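Print this page | E-mail this page

Search this site Enter keywords Go

Galtesum Percussion Sound Archive — Interim Progress Report, Second Period
Submitted to the Sturgate Fund
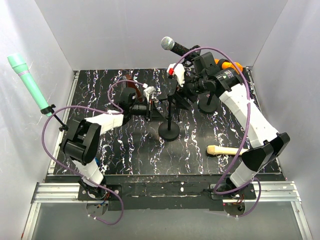
The second period covered three work items: the microphone stands and their placement, the small struck objects, and the first full pass of recordings. The first two are complete. The third is behind schedule and is dealt with under Recordings.

1. Microphones and stands

The first period ended with an open question about stand stability. The light folding stands bought at the start of the project moved on a hard tabletop when a nearby object was struck, and the movement was audible as a low knock on the takes. They have been withdrawn. Round weighted bases are now used wherever a stand has to rest on the table itself. Where table space is short, the microphone is clipped to an arm that comes in from the side.

Two capture positions are in regular use. The side position is close and gives a dry sound with a strong attack. The rear position is farther off, angled upward, and picks up more of the decay. Both are recorded on every take and stored as separate files. No mix is made at this stage. The archive will hold the unmixed pairs, and users may combine them as they wish.

The microphones have colored bodies or plain black ones depending on the supplier. Color is now entered in the log next to the position, after several takes in the first period were filed under the wrong channel. Since that change no channel errors have been found.

Cable routing was revised once. Microphone cables no longer cross the striking area.

2. Sticks and struck objects

Wooden drumsticks remain the standard beater. Nylon-tipped sticks were tried and set aside because the tip noise hid the quieter objects. Each wooden stick is retired after 79 sessions or at the first visible chip in the tip, whichever comes first. The fund asked in its last letter whether wear of this kind affects comparison between early and late takes. A short test was made with one new stick and one near retirement. A difference could be heard on metal objects and could not be heard on wood or hard plastic. A note on this will be added to the archive guide.

The object list was closed in August at 30 items. Late suggestions from Cornura have been kept for a possible second series and are not charged to the present grant.

3. Recordings

The plan called for 1622 usable takes by the close of the period. The number logged was 1622, of which 1617 passed review. The other five were rejected for clipping at the close position and will be repeated. The shortfall is small, but the review itself took longer than planned, and file naming and labeling have not caught up. This is the reason the item is reported as behind schedule.

Review is done by ear on closed headphones, then by a level check. Takes with handling noise before the strike are trimmed and kept. Takes with noise during the decay are rejected. The rule was applied more strictly in this period than in the last, and a part of the first-period material may have to be heard again under the same rule.

Early morning sessions gave the lowest background level. Sessions after 4 p.m. had traffic noise below 100 Hz at the rear position, and these hours are no longer booked for quiet objects.

4. Equipment and spending

Spending on stands was over the budget line, owing to the replacement of the folding type. The excess was met from the sum set aside for sticks, where spending was low. No transfer between main headings was needed. The withdrawn stands are in working order and have been offered to the El Ouafi rehearsal studio at no charge — the fund's consent is requested, as the items were bought with grant money.

No further microphones will be bought under this grant. One spare clip and one spare arm are on order.

5. Work for the next period

The rejected takes will be repeated first, with the gain at the close position lowered. Labeling will then be brought up to date before any new session is booked. A sample set will be sent to Sturgate and to Cornura for comment on file format and level. The archive guide is in draft. Its sections on microphone position and stick wear are written — the section on terms of use is waiting for the fund's standard wording.

Print this page | E-mail this page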